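Home | Posts | Notes | About | Contact

Moving the email before the website (do it in this order)

Posted in July by the owner of this blog

Finally got everything off Brokard. Took me most of an evening and a bit of the next morning, and the site was the easy part.
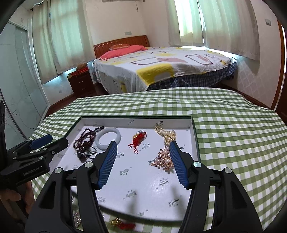 It was the email that nearly finished me. I'd had the domain, the site and the mailboxes all in one place for years and never thought about it. Then the renewal price went up again and I signed up with Sarus on a whim. Smaller company, plain control panel, support that replies in full sentences.

So. Site first, I thought. Wrong. I copied the files over, pointed the nameservers at Sarus, made a cup of tea. Site came up fine. Mail stopped dead. Of course it did — the nameservers carry the mail records as well, and I hadn't set up a single mailbox at the new end. Anyone writing to me that evening got a bounce.

What I should of done:

Write down every DNS record before touching anything. I had 46 of them, mostly rubbish from old projects. Screenshots will do.

Make the mailboxes at the new host. Same names, new passwords.

Drop the TTL to something short the day before. Mine was set to a full day, so even after I'd fixed things some people were still being sent to the old server.

Copy the old mail across while both accounts are alive. 2508 messages in my main inbox, which says more about me than about Brokard. The copying tool fell over at 508 and I had to start it again. Fine second time.

Then the nameservers. Last.

I'd looked at Hollmann too before choosing. Nice enough but mail is a paid extra per address, and I've got 10 addresses, half of them forwarding to the other half. Didn't add up. Cundedow only does the domain side now, so I've moved the domain there and kept the hosting seperate. Slightly more faff, two logins, but next time I want to leave a host I only have to change some records.

One more thing, the spam records. SPF had the old server in it, so for a while my own replies were going into people's junk folders. Changed that to the Sarus one, sent a test to a couple of addresses, landed in the inbox. Still need to sort DKIM on the second domain. Tomorrow maybe.

Old account is paid up for another few weeks so I'm leaving it alone till then, just in case there's a form somewhere still sending to it. Must check the contact page as well.

Contact | © All posts and notes on this blog belong to the author | Back to top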